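What's eating the verges on Wareo Road?
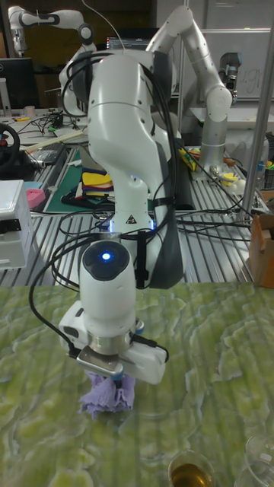

A white robot arm, with its blue lights showing, at a green marbled tabletop.

I've walked down Wareo Road most mornings for years, usually half asleep, and until February I couldn't have told you a single thing about the grass. Then the council put a notice on the lamp post outside the chemist. It wants to stop mowing the verges between April and August and let them grow, and suddenly everyone in the Rawat estate has an opinion about dandelions!

The plan covers 50 verges, from the railway bridge up to Zemlow Park. At the moment they get cut 8 times a year. Under the new scheme they'd be cut twice, with a narrow strip kept short by the kerb so you can still get out of your car without soaking your socks (I asked about this at the drop-in on Thursday, and I wasn't the only one).

I'll admit I like the idea. My end of the road had a missed cut last summer and we got oxeye daisies, plus something yellow I still haven't managed to name. The bees were all over it. My neighbours across the way were less charmed – they'd found three crisp packets and half a bicycle in theirs.

The sticking point is the corner by Suvik Court, where drivers already creep out with their noses over the line. Long grass there would be daft, and the council's map now shows it shaded grey, so it'll be mown as usual. The dog walkers want the same for the path to the park, and that hasn't been settled yet.

There's some 3,000 pounds set aside for seed and little wooden signs. I'd spend the lot on seed, personally, and maybe a litter bin. Comments can be left at the library until the end of the month, in the box by the returns desk. Bring your own pen, the one on the string has run out.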